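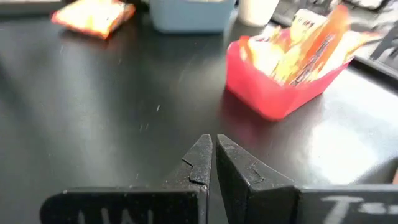

Reading time: 4 min

Section 4. Placing and Loading the Gimley Dry Storage Cabinet

4.1 Before you begin

This section covers leveling, first power-up, shelf loading, and the humidity setting. It applies to the two-door and three-door cabinets. For the wall-mounted cabinet, see Section 7.

Tools needed: spirit level, Phillips screwdriver, the hex key supplied in the hardware bag.

CAUTION: Do not plug in the cabinet until it has stood upright for two hours. If it was carried on its side, wait overnight.

4.2 Leveling

1. Move the cabinet to its final position. Leave a gap of three inches behind it and one inch on each side.
2. Place the level on the floor of the cabinet, front to back.
3. Turn the front feet with the hex key until the bubble is centered. Repeat side to side.
4. Close each door from half open. The door must meet the gasket along its full height. If it swings back, raise the front feet by one turn each.

Note: On vinyl or cork flooring, check the level again after the cabinet is loaded. The feet settle under weight.

4.3 First power-up

1. Connect the power cord to a grounded wall outlet. Do not use an extension cord.
2. Press and hold POWER until the display lights. The current reading appears, followed by the set point.
3. Leave the cabinet empty with the doors closed. The reading should begin to fall in roughly 20 minutes.
4. If the display shows E2, the drying cartridge is not seated. Switch off, push the cartridge in until it clicks, and start again from step 2.

The factory set point is 31 percent relative humidity. To change it, press SET, use the arrow keys, and press SET again. The new value is kept if power is lost.

4.4 Loading the shelves

Maximum load per shelf is 17 pounds, spread evenly. The door racks are for packets and small jars only.

1. Put heavy goods (flour, rice, canned food) on the lowest shelf.
2. Put goods in paper or thin plastic on the middle shelves. Noodle packages, crackers, and cereal may be kept in their original wrapping if it is unopened.
3. Move opened goods to a container with a loose lid. A fully sealed container gains nothing from the cabinet.
4. Keep the vent at the back of the middle shelf clear by the width of a hand.

CAUTION: Do not store fresh bread, cut fruit, or anything with a damp surface. The cartridge will saturate and the reading will drift upward.

Load the cabinet in two or three stages and let the reading return to the set point between them. Instant noodles sold in soft packages can be stood on edge in the wire divider (part Vrabec 2) or laid flat, two deep.

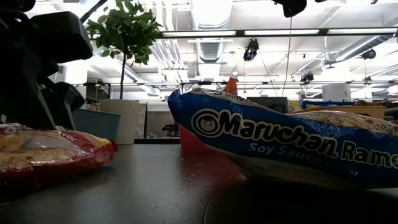
Valquíria Tavares writes: I followed 4.4 as printed and the reading on my two-door went up to the high forties after the second stage, then sat there all evening. The culprit was a paper sack of flour that had been in the basement since March. I took it out and the number was back down by breakfast. Could you add something about goods that come from a damp room?

Added to this revision: goods that have been kept in a basement, garage, or other damp room should be loaded last, one item at a time, with a day between items.

4.5 Cartridge service

The cartridge is rated for 2,000 hours of fan operation. The CARTRIDGE light turns amber when service is due.

1. Switch off the cabinet and unplug it.
2. Remove the two screws on the lower rear panel.
3. Slide the cartridge out by its tab.
4. Fit a Trosel cartridge with the arrow pointing up. Refit the panel.
5. Plug in the cabinet, then hold RESET for five seconds. The amber light goes out.

Used cartridges cannot be dried in an oven or microwave. Cartridges made for the older Ledavell cabinet fit the slot but do not close the contact switch, and the display will show E2.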